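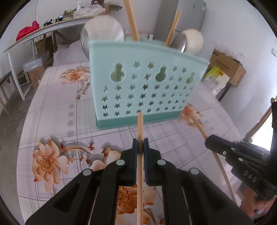
About us

Flavcombe is a small company that teaches machines to do housework with their hands. We are not a large laboratory, and we do not build the whole robot. We make recordings of everyday handling tasks, done by people with hand-held grippers in ordinary rooms, and we prepare these recordings so that a robot arm can learn from them. We also test the arms of our customers in the same kind of rooms, and we write reports about what we find.

Our work is with the small things of a home: chopsticks, spoons, bowls, lids, socks, chargers, bags of rice. Big objects are easier. A chopstick is thin, it is light, it rolls, and it can stand in a holder in a hundred different ways. If a gripper can put a chopstick into a utensil holder among bowls, on a soft surface such as a bed, then it is ready for many other tasks. For this reason you will meet chopsticks quite often on our pages.

Where we started

The company was started by three colleagues who worked before in a factory for packing machines. We knew conveyors and guards and light curtains very well, and we thought that a home would be a simpler place. We were wrong about this, and it took us a full year to understand how much. In a factory the floor is flat and the part comes always from the same side. In a home the table is full, there is a stool where you do not expect it, and somebody has put the bowls in the wrong holder.

Our first customer was Rullov, a maker of light robot arms. They asked us for recordings of table setting. Our second customer was Zariņš, a family firm that makes gripping pads and linkages, and they are still our partner for everything which touches the object. The software that plays our recordings to an arm, and that decides how hard the fingers close, is our own. It is called Pumik.

The December fault

Most companies do not put their worst week on the page "About us". We decided to do it, as our present way of working comes directly from this fault, and customers ask about it in nearly every first meeting. We prefer that they read it from us.

In December we ran a long test on a Rullov arm. The task was to take a wooden chopstick from a flat surface and stand it in a plastic holder. The plan was 1,289 repetitions, with one person in the room all the time and a stop button on the table. The arm had done the same task many times on the days before.

At repetition 1,243 the chopstick broke. The fingers had closed on it with much more force than was set, and when it broke, a piece of it flew past the shoulder of our operator and hit the wall behind. She was not hurt. She pressed the stop button, and the arm stopped, but the fingers did not open and did not release. They continued to squeeze the part that was left until we removed the power at the socket.

So there were two faults and not one. The first was the wrong force. The second, for us the more serious, was that the stop button stopped the arm and did not stop the gripper.

What we found

We opened the gripper the same evening and found nothing broken. The linkage was fine and the motor was fine. The pads were worn smooth in the middle, where the chopstick always lay. This was the beginning of the chain.

When the pads are worn, a thin object slips a little. Pumik noticed the slip and added a small amount of force, as it was designed to do. The mistake was in how the amount was stored. It was meant to return to zero after every repetition, and after a software change in the autumn it did not return. Each slip added a little to the next one. For the first 1,000 repetitions the pads were still good enough and the effect was too small to see in our graphs. After this it grew quickly.

There was an upper limit for the force, naturally. But the limit was checked against the value which the user had set, and not against the value which was really sent to the motor. We had written this check ourselves and we had reviewed it ourselves, and in both cases we looked at the same line and found it correct.

The stop button had a simpler explanation. The arm and the gripper had separate power supplies, and the button was wired only to the one of the arm. We had believed that a gripper which keeps its grip during a stop is the safer choice — it does not drop the object on somebody's foot. This can be true for a heavy object. But keeping a grip and increasing a grip are different things, and our system did not know the difference.

What our operator told us

We asked the operator to write down what she remembered, before anyone showed her the data. Her note was short, and one part of it changed more in our company than all of our graphs. She wrote that she had heard the gripper sounding "tight" for a good while before the chopstick broke, and that she did not stop the test because nothing on the screen was red.

We had trained people to trust the screen. A person who works with a gripper every day knows its sound, and we had given her no reason to think that this knowledge counted. Now it counts. Any person in the room can end a test for any reason, or for no reason that she can explain, and the test report simply says "stopped by operator". We do not ask for a justification in the report and we do not compare the operators by how often they stop.

What we changed

The changes are in use in all our rooms:

The stop button removes power from the arm and from the gripper motor together. The linkage which Zariņš made for us holds a light object by a spring, so the object does not fall, but the force cannot increase.

The force limit is checked at the motor, in a separate small controller that Pumik cannot change.

The added force for slipping goes back to zero after every repetition, and the test ends if it does not.

Pads are inspected before each session and replaced by a fixed schedule, even if they look good. Worn pads are sent back to Zariņš for measurement.

Everybody in the room wears eye protection when a gripper under motor power handles wood, glass or ceramic. We should have done this from the first day.

No software change goes to a room with a person in it before it has passed a long run with no person inside the guarded area.

We sent our full report to Rullov and to Zariņš in the same week, including the part with our review mistake. We were afraid to lose both of them. Rullov stopped our work for nine weeks, which was correct, and came back after they had tested the new stop circuit themselves.

Why we record by hand

A result of this time is that we moved more of our work to hand-held grippers. Here the person's own hand closes the fingers, through a linkage, and the force is human force. When the chopstick starts to bend, the person feels it and opens a little. This small correction is precisely the thing that our machine did not have in December, and it is very hard to write as a rule. It is much easier to record it.

Many of our tasks are made with two grippers, one in each hand, so that one chopstick can be lowered while the other waits its turn beside the holder. We record in lived-in rooms, on beds and tables and floors, with the things which belong to the room left in their place. We also keep the recordings where something goes wrong: the chopstick that misses the holder, the bowl that tips, the grip that was too low. In our first year we deleted such recordings, and we regret it now. An arm that has only seen success does not know what to do one second after a failure.

Chopsticks get broken by hand also, sometimes. We keep the pieces in a drawer with a label that tells the task and the operator's remark, and new colleagues are shown the drawer on their first day. The piece from repetition 1,243 is there too.

Working with us

We work with makers of arms, makers of grippers, and care homes and housing companies who think about buying such machines and want somebody to test them first. We can come to your rooms or you can use ours. A normal test project begins with one visit, and at this visit we look only at safety: power supplies, stop circuits, the reach of the arm and where people will stand. If the stop circuit does not remove power from everything that moves, we do not start. We have said no to paid work for this reason, and we will say it again when it is necessary.

If you had a similar fault in your own system, we are glad to compare notes. Several firms have written to us privately after reading this page, and in two cases the gripper was outside the stop circuit as ours was. Please check yours — it takes a few minutes with the wiring diagram open and one person at the button.

The complete fault report, with the force graphs and the old and new wiring diagrams, is sent free of charge to anybody who asks through the contact form. Please say in your message if you prefer the short version.

Page last revised: 2023-10-15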